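Flumis Hand-Held Teaching Gripper

Home / Equipment / Work cells / Teaching tools
Maker: Trasgate
Page updated October 4, 2025

Flumis is a two-finger gripper which a worker holds in the hand. The worker picks and places the goods in the usual way, and the movement is recorded. Later the same movement is used to prepare a Dritomus arm for the job. No programming is needed from the person who holds the tool.

Who is it for

Flumis is made for companies where small goods are sorted, packed or put in order by hand, and where the goods change often. Soft bags, shiny wrappers, cables and boxes are difficult to describe in a program. A person who handles them every day can show the job better than we can write it.

What changes for your people

In the first weeks the job becomes slower. Please plan for this. The person who teaches must do the same pick many times, and should not have to reach the normal daily number at the same time. At our Costa site we gave two hours of each shift for teaching, and this worked well from July.

After the arm takes over a task, the worker still decides what goes on the table, takes out damaged goods and teaches again when a package gets a new shape. We recommend to write these duties into the job description before the arm arrives. People at Costa asked for this and they were right to ask. They also asked who can see the recordings, so the cell now has a switch for stopping the recording, and any worker may use it.

Repetitive picking is reduced. Standing is not reduced very much, so a good floor mat is still necessary.

Main features

Two fingers with light gray housing and a long slot in each
Black inner pads with bright yellow tips, which are easy to see against a white table
Wide opening for boxes and bagged goods
Pads can be changed by the user without tools
Left-hand and right-hand use
Memory for 2,000 recorded picks

In the box

Flumis gripper
One set of spare pads
Charging cable
Printed guide, 24 pages
Transport case

Delivery time is 5 weeks. Warranty is 2 years, and the pads are not included in the warranty. The Dritomus arm is ordered separately.

Preparing the table

Choose a table with a smooth top of one color. Put different kinds of goods together, as they come in real work, and do not arrange them too nicely. Beyond the fingers there is a crumpled clear bag, a blue package with a coiled black cable on top and a light blue box, all on a white round table.
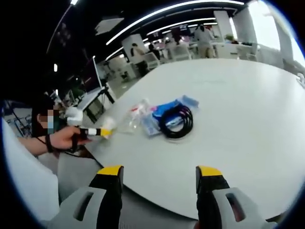 Care of the pads

Clean the pads with a dry cloth at the end of each shift. Do not use alcohol on the yellow tips. Replace both pads together, also when only one is worn. Spare pads can be ordered from Trasgate in sets.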